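Peg and fitting board

A peg and fitting board, also called a task board or assembly board, is a flat panel carrying several small fitting exercises. Each exercise consists of a loose part and a matching opening, slot or post. Boards of this kind are used in hand therapy, in the teaching of manual skills and in the comparison of assembly methods.

Construction

The base is normally a rigid rectangular sheet in a pale colour, with the loose parts in a single contrasting colour so that they can be found quickly. Separate plates are fixed to the base, each given over to one exercise. On the Werkstead pattern the plates can be unscrewed and replaced singly, and the manufacturer quotes a service life of 200 insertions for the tightest plate before its edges should be checked. The Lernano pattern has eight plates and a fixed layout.

Clearance between part and opening is the main measure of difficulty. A round peg needs only to be centred and held upright. A hexagonal part must also be turned to the correct angle, and a block for a narrow slot allows almost no error in either respect. 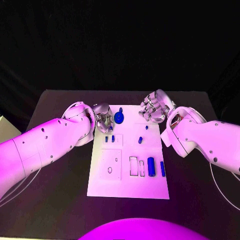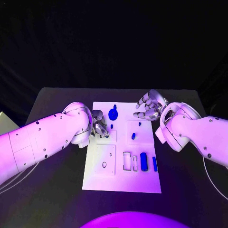

Layout varies between makers, but exercises are generally spread so that each hand has a working area of its own. Parts that stand upright are easier to grasp than parts lying flat. The small blue peg and the blue knob with its short stem, set close together on the white board, are both of the upright type – the stem gives the fingers something to close on, while the peg has to be gripped directly. Slotted plates are often put towards one side, where the other hand does not block the view.

Use and scoring

Two methods of scoring are common. In the timed method, the clock runs from the first grasp to the last completed fit. In the Paquette method, each fit is marked as complete, partial or missed, and time is ignored. Mekdes Yilma, in a survey of board designs, found the second method better suited to beginners, as a single dropped part has less effect on the result.

Related equipment

The Kundine frame holds similar plates upright and is used for work at shoulder height.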